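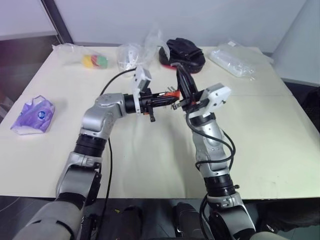
When two grippers want the same place

Posted in July by the author of the Belolness notes
7 comments

I promised last month to write about the collision checker, and then I did not, because it was not working well enough to write about. Now it works better, so I can be honest about how bad it was.

For readers who are new: Belolness is my small planning library for two-arm setups. It takes a goal for each hand and gives back one trajectory for both arms together. I write it in the evenings, and in the daytime I use it at my job in Plernville, so I am both the author and the most annoyed user.

The difficult region is always the middle of the table. When the arms stay on their own sides, planning is easy and even my first version could do it. When the grippers come almost to touching, as they must for any handover, the old checker became afraid. It put a thick capsule around each gripper and its sensor housing, and the two capsules were overlapping long before the real parts were. So it refused nearly every useful pose, and I answered by making the margin smaller, and then one evening I heard a sound I did not like.

What I changed

The capsules are still there, but only as a first test. If they do not overlap, the pose is accepted and we lose no time. If they overlap, the checker goes to a finer model, where the fingers, the gripper body and the white housing are separate convex pieces. The fingers have their own margin, much smaller than for the rest. I was surprised how much this one change helped.

I ran the old and the new version on the same 4,000 start and goal pairs, all with the goals in the shared zone. The old checker let the planner find a path for 1,155 of them. The new one gives 2,380. A part of the remaining pairs is simply impossible, the elbows cannot go there, but I have not yet separated these from the real failures. The planning time went up by around 200 milliseconds per query, and I can live with it.

Cables

I still do not model the cables. They loop out from the arm and lie over the table, and their shape depends on where the arm was before. For now I add a penalty when the wrist turns too far from its neutral angle. It is a crude solution -- a friendly reader already told me so in the comments, and he is right.

Things on the table

The depth data goes through Flurkilness, our perception module, and clear plastic bags are its weak point. A bag with coloured things inside becomes a small cloud of points floating over the table, with no walls. A flat clear package can disappear completely except for its label. My present rule is to grow every cluster outwards and to fill it down to the table surface. Black cloth has the opposite problem, it gives holes, and the same rule repairs most of them.

Next I want to connect the checker to Araya, the controller, so that the distance between the grippers is also watched during the motion and not only before it. At present Araya follows the path and trusts it. If one arm is late by a few control cycles, the plan is no longer the plan, and in the middle of the table there is not much room for this.

The branch is not merged yet. I would like to clean the names first, half of them are still in my own language.

Last updated: July
Shared 12 times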